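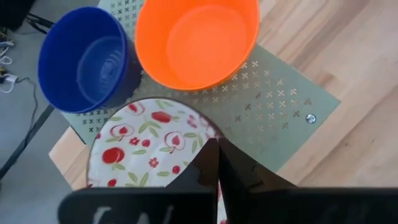 Chapter 7
When the Gripper Won't Let Go

Start with a fault. Bavcombe lab, two arms on one table, bowls to be stacked. Left arm closes on a rim, force reading climbs past the limit, no stop. Controller logs 1,000 samples and not one alarm. Why?

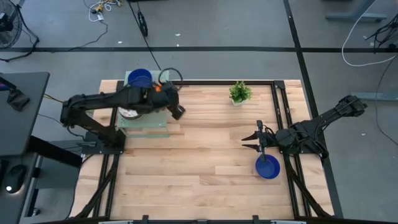 Hongjun Kang traced it to the limit check, which ran only while the arm was moving. Arm holds still, check sleeps. A nine-line fix. Finding it took two days, mostly becuase the log looked clean.

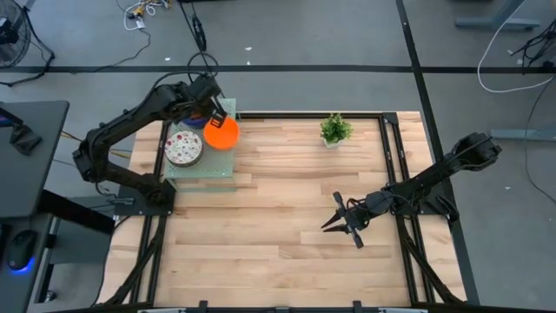
Fig. 7.2 Left gripper over the orange bowl; right gripper open.

Before reading on: where is the check in your own code? Write it down. Section 7.1 covers stop catagories, then hold faults.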